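Search news and releases
Enter keyword Go

2018-07-02

Trulevach opens its old grain hall as a free play library

TRULEVACH – Families in Trulevach can now borrow toys the same way they borrow books. The Wiegand Play Library opened its doors this morning in the restored grain hall on the market square, and the first children were through them before the ribbon had been put away!

The library starts with 62 boxes, sorted by age and packed for a two-week loan. There are puzzles, train tracks, dress-up clothes, marble runs, board games and a good many sets of plain building blocks, which were the most requested item when parents were asked last October what they wanted to see on the shelves. Membership is free for anyone living in the town or the villages nearby, and there are no late fees.
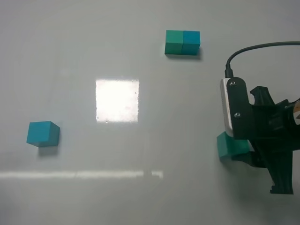
Helmut Reuter said he had hoped for a place like this when his own children were small, and that his grandchildren had already picked out their first box on the way in. They wanted to take two, he added, and were told to come back for the other one.

The hall stood empty for years before the cultural association Clulturer took on the lease. Its members kept the old floorboards and the loading hatch, and put in a reading corner, a low counter that children can reach and a heated room for babies and toddlers. Local joiners Lanetti built the shelves.

"We're thrilled with how it looks, and even more with how it sounds on a busy morning," said Knut Rathjen of Clulturer. "Come in, stay a while, try things out on the rug before you choose."

Story hour begins at 4 p.m. on opening day, with room for 50 children. Toys in good condition can be handed in at the counter during opening hours.

Related releases
Summer reading club sign-up now open
Market square parking changes
Clulturer announces October concert program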